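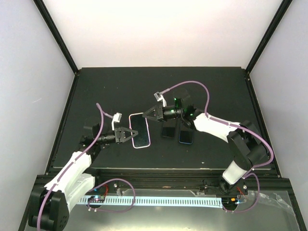 To: cell-planning list
Subject: Re: second phone cell, what goes in the June request

Hello all,

Thank you for the quick answer. I put my replies under the quoted part, because I think it is easier to read in this way.

> We have the Clekbridge quote for the second two-arm cell now. Before
> I send it to purchasing I need three things from your side.
> One, do you want the same enclosure with the light walls, or the open
> table that Trenier offers? The open table is cheaper and ships sooner.
> Two, how many spare fingers and cables should be in the first order?
> I don't want to make five small orders again like last year.
> Three, can the phone sorting work wait for the new cell, or must it
> stay on the present one until the end of the budget period?
> Also please check the line for cable sleeve. It says 222 and I can't
> tell if this is the price or the length.

About the first question. I would prefer the enclosure. The phones have glossy glass, and on the open table we had at the Drindness site we spent many evenings moving lamps and hanging paper. The plain walls cost more at the beginning, but I did not count our hours for the lamps and I think we should count them. If purchasing insists on the open table, then please add the three wall panels as a separate line, so that we can ask for them later without a new quote.

The black table top can stay the same. Dark phones are more difficult on it than the light ones, I know this. But if we change the surface on one cell only, we cannot compare the two cells, and the comparison is the main argument in our request. 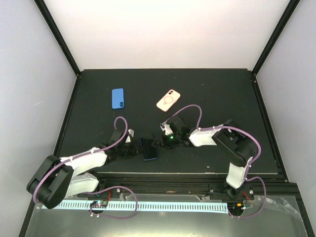 Present cell with three phones on the table, the dark one between the grippers.

About the spares. My proposal is 2 complete sets of fingers for each arm, and one wrist camera bracket for each arm. The fingers wear at the tip when we pick thin things from a hard table, so this is not a place to save. For the cables I ask for one full set with the purple sleeve already on it. Last time we received the sleeve and the cable in separate boxes and the fitting took a whole afternoon — I would pay the difference with pleasure.

The 222 is the price of the sleeve, I asked Clekbridge. The length is missing from the quote and they will send a corrected page. Please do not forward the old page to purchasing before it comes.

About the timing. The sorting can stay on the present cell. The delivery is up to 90 days from the order, and I would not plan any work on the new cell before it is accepted. What I would like to move first is the Wei task, where both arms must hold the same phone, as it blocks the table for everything else.

There is one thing which is not in the quote at all, and this is test phones. We need several sizes, with case and without case, and some with dark back. I found a lot of used ones for 794 including shipping. They do not have to switch on. Can this go under consumables, or does it count as equipment? Last year the answer was consumables, but I did not find it in writing.

If there are no objections I will put these numbers in the sheet tomorrow before 10:00 and you can correct them there.

Best regards,
from the cell side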